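Otema Shared Kitchen and Laundry, Level 2
Monthly walk-through, cloths, surfaces and small hazards
Date: Feb 5, 2019
Checked by: Kyung-hwa Yoo
Copy to: Ro-un Han, Thibault Mallet

1. Floor by the sink dry and clear
OK. One bath mat has migrated from the showers and is enjoying its new life. Returned.

2. Cleaning products capped, labeled, on the low shelf
PARTLY. The spray bottle marked "probably vinegar" is back. I poured it out in January and wrote a note. The note is now under the bottle.

3. Dryer lint screen clean
FAIL. I removed enough to knit a second dryer. Man-sik, you are on the rota for this one – the rota is the sheet with your name on it.

4. Cloths sorted by use
OK. Gray for tables, blue for the sink, anything with a hole goes in the rag bin. Kyu-ri has asked whether a small hole counts. A small hole counts.

5. Table cloths folded and laid flat
OK. Folded over at least once, no bunching, binding intact all the way along. Loose binding catches on things and then we have a gray string the length of the hallway. Hanging loops stay on. Whoever has been snipping them off because they "look untidy" can explain that to the hooks.
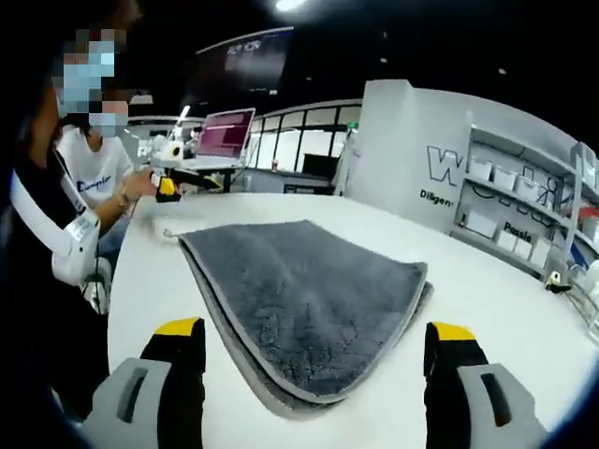
Can the microfiber towels go in with the cotton ones?
Wash them separately, at 40 degrees, with no fabric softener. Cotton sheds lint and the thick pile hangs on to all of it, and softener leaves them pushing water around the table.

6. Table edges and legs
OK. Rounded edges smooth, no chips. The wobble reported by Thibault was a folded napkin under one leg, placed there to fix a different wobble. Napkin removed, both wobbles gone.

7. Outlets and cords
PARTLY. Bollach kettle cord still hangs over the counter front. It has a perfectly good cord wrap underneath, in factory condition.

8. Hooks and drying rail
FAIL. Rail is loose at the window end and should not be asked to hold a wet bath sheet, let alone the coat I found on it. Ro-un to tighten. Wet things on the folding rack until then, please.

9. Exit path
OK. Clear for the full 15 feet, apart from me and my clipboard.

Open items: 2, 3, 7, 8
Item 3 has been open since the last walk-through and the one before it.
Signed, K. Yoo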